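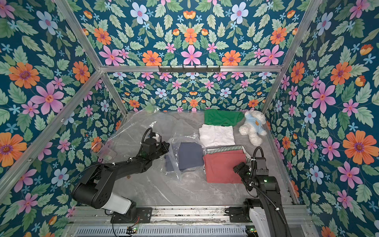
Papel de parede floral de fundo verde-azulado, aplicado em três lados.

Perguntas frequentes — papel de parede Surkuvetti e armazenamento de têxteis

O papel pode ser aplicado sobre tinta acrílica?
Sim, desde que a tinta esteja aderida e sem brilho. Superfícies acetinadas devem ser lixadas e limpas com pano úmido antes da cola.

Qual é o prazo de cura depois da aplicação?
O ambiente pode ser usado após 2 dias. Não encoste móveis nem volumes à parede antes disso.

É possível lavar o papel a 30 °C?
A temperatura da água não deve passar desse valor. Use esponja macia e sabão neutro. Solventes removem a camada de impressão.

Os sacos plásticos protegem a roupa da umidade?
Protegem de poeira e respingos. A peça precisa estar completamente seca antes de ser guardada; caso contrário, a umidade fica retida e surgem manchas.
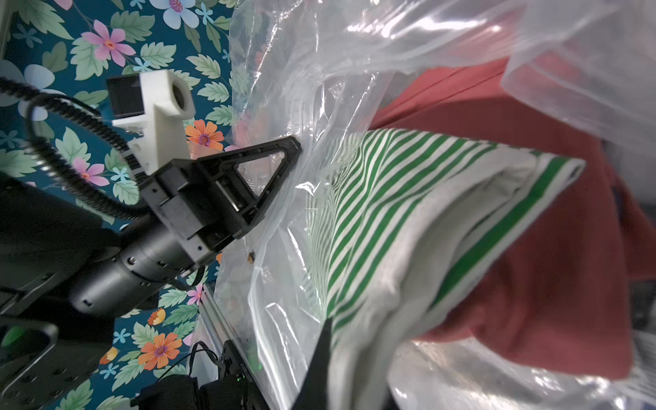

Roupa em saco plástico transparente.

Posso guardar lã e couro do mesmo modo?
Lã, sim, por uma estação. Couro requer capa de tecido — o plástico impede a troca de ar.

Os volumes podem ficar encostados ao papel?
Após a cura, sim. Em paredes externas, mantenha 3 cm de afastamento para ventilação.
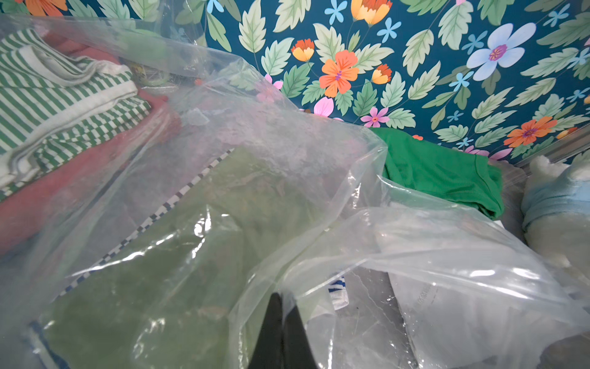
Peças dobradas e ensacadas junto à parede revestida.

Como emendar o desenho entre faixas?
Alinhe pela folha serrilhada na altura dos olhos e corte a sobra na base. A linha Brirnlow tem encaixe reto; a linha Phelan, encaixe alternado.

Há troca de rolos abertos?
Não. Rolos fechados são aceitos até junho, com nota fiscal e número de lote.

Revisão técnica: Kenta Maruyama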